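The Curnmont league votes next month on whether to scrap promotion and relegation between its two divisions for three seasons. I think it should vote no, and I say that as a Stornell supporter who may well be watching second division soccer by May.

The case for the freeze was set out by Dinesh Saha at the clubs' meeting. Teams that go down lose players. Some lose so many that they fold, and Clirnel nearly did. If every club knew where it would be playing for the next three seasons, he said, coaches could bring on young players without worrying about each bad result. He put it well and a lot of people in the room agreed with him.

I don't doubt the part about losing players. I watched it happen to us once. The first people out the door were the ones who had joined last, and by the second month we were starting games with ten. But those players left a team that had been losing by four and five goals for most of a year. I think most of them would have gone anyway, and a guaranteed place in the top division would only have meant another season of the same beatings.

Then there is the other end of it. Prendergast won the second division last season and went up. Their final home game drew 308 people, on a field where 100 is a good crowd. Under the freeze that game would have decided a trophy and nothing else. Philomena Gilmartin, who has run the gate there for years, told me she ran out of change before kickoff. I would like to hear what the league plans to offer a club like that in place of going up.

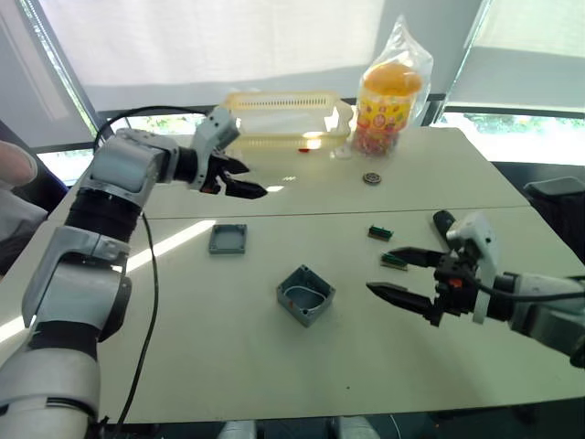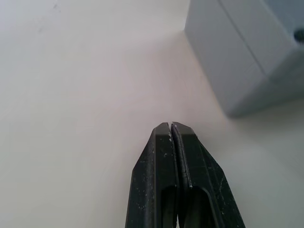

Robot arm with its gripper open, top; gripper fingers closed, bottom.

Colm Mac an tSaoi has suggested a middle way, with a playoff between the team second from bottom and the runner-up below. The last-place team would still go down and the winners would still come up. I could live with that. It gives a struggling side one more chance to save itself on the field, and it gives the second division another game worth turning up for.

The league could also do something about the money. It costs $1000 to enter a team in either division, and a relegated club pays it with fewer players to share the bill. Cutting that fee for one season after a club goes down would help more than a freeze would. Ailbhe Fitzgerald raised this at the same meeting and it got very little time.

Stornell have one win so far this season and the schedule gets harder from here. If we finish last we should go down - and whoever has earned our place should have it.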